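Home Our Story Visit Wholesale Care & Washing Contact

About Fimby

Feb 28, 2025 — by Hashini Siriwardena

Fimby started with a bad bath towel. Mine, to be exact, a thin gray thing that had come free with a shower curtain and left lint all over me for two years before I finally got cross enough to do something about it. I was working in the office of a linen rental business in Paltham back then, and I spent my lunch breaks down on the laundry floor asking questions of Stavros Theodorakopoulos, who had been running the big washers there for longer than I'd been out of school and had strong feelings about fabric softener (he is against it, and he will tell you so at length if you call on a day when he picks up the phone).

We talked towels for most of a year, and then one September we rented the back half of a shop at 59 Drekus Street, bought two used sewing machines, and started hemming. Our first order was 154 hand towels for a small inn up the road. We finished them at two in the morning the night before they were due, and the inn still buys from us, so I suppose the hems held!

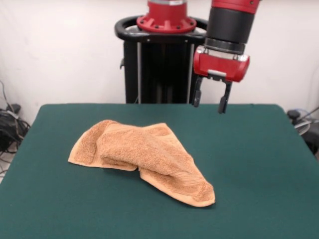
A terry hand towel in orange-tan, with its ribbed border band.

There are five of us now, and we have taken over the front half of the shop too. We still buy our terry by the roll and do all the cutting, hemming and folding ourselves. Last year we had our first order for 1000 pieces, from a swim club, and we all ate a great deal of takeout that month. Stavros washes samples from every new roll before we cut into the rest of it, and he has sent rolls back — more than one supplier has stopped returning his calls, though most of them come around.

Our heavier bath line is called Wumbei, which was the name of my grandmother's cat and seemed like a good soft word for a towel. People ask about it at the counter nearly every week and I never mind telling the story.

If you are in Paltham, please do come by. We keep a basket of seconds next to the register at half price, mostly pieces with a crooked label or a stitch we weren't happy with, and they'll dry you just as well as the others. And if you've got one of our towels at home with a loop pulled loose, snip it level with the rest and don't tug on it, or bring it in and Stavros will do it for you while you wait.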